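Home | Programs | Reports | Contact

27 February 2023
By Ida Ehlers, program coordinator, Lovside Community Arts

Progress report to the Akbari Fund: outdoor painting sessions

The deck opened for painting in January, after Normand Poirier replaced 3 boards that had been threatening our insurance for a while. We have now run 7 sessions. Sign-ins stand at 234, a figure that includes one man who came to read the meter and stayed for watercolours.

Flowers remain the subject of choice. Shahla Farahani, who teaches the group, has proposed landscapes, still life and, in a low moment, fruit. The group heard her out politely and went back to petals.

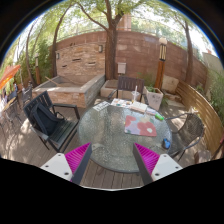
Red and pink flowers on the glass table, with paints and brush within reach.

Spending to date is $3247, mostly paper, which our painters go through as if it grew on trees. The chairs still don't match and we have stopped pretending this is a style. Shade is the larger worry. The trees do what they can, but the sun moves and the painters won't, so we'd like to shift what's left in the furniture line to a second umbrella.

Esmaeil Ansari is getting a price on flat storage for finished work, now living under my desk. Ohemaa Arthur will send the receipts separately, in order, as you asked last time.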